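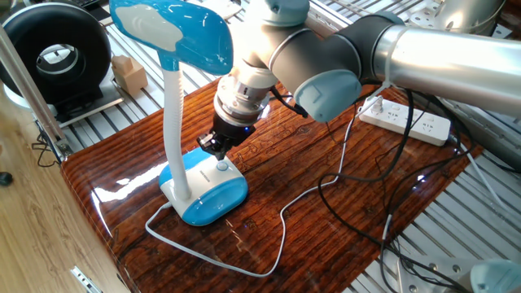 Filed under: Home & Making | Conversations

Catherine Moncrieff has been mending and selling desk lamps in Takthorpe for long enough to have firm opinions about them, and she is happy to share every one over a pot of tea. She opened her little shop, Tramdale, in August with five lamps in the window, and she still remembers who bought each of them.

"People come in wanting something bright," she says, "and I always ask them what they do at their desk first. Do you sew? Do you read? Do you just want to find your glasses?"

She has a soft spot for the blue-and-white sort with a bendy white neck and a round push button on the base. "It's cheerful, isn't it? And you can find the button with your hand flat, half asleep, without knocking your tea over – I've tried plenty where you can't."

Shiny dark wood is lovely under a blue lamp, she thinks, though you do have to put up with the reflections. "You tilt the head a little, you sit down, you get up and tilt it again. My friend Kenna Drummond spent a whole evening at it and rang me twice!"

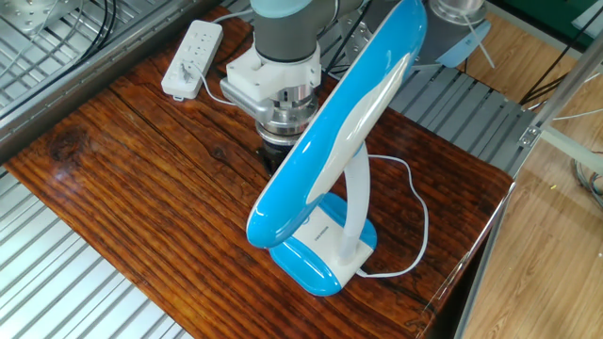 On cords and sockets

Her other great subject is the flex. She likes a thin white one with a bit of slack, and a power strip lying on the table where she can reach it.

"I spent years crawling under desks," she says, "and my knees have had enough. Put the strip up top, let the cord wander a bit, and if it bothers you, tuck it behind the base when visitors come."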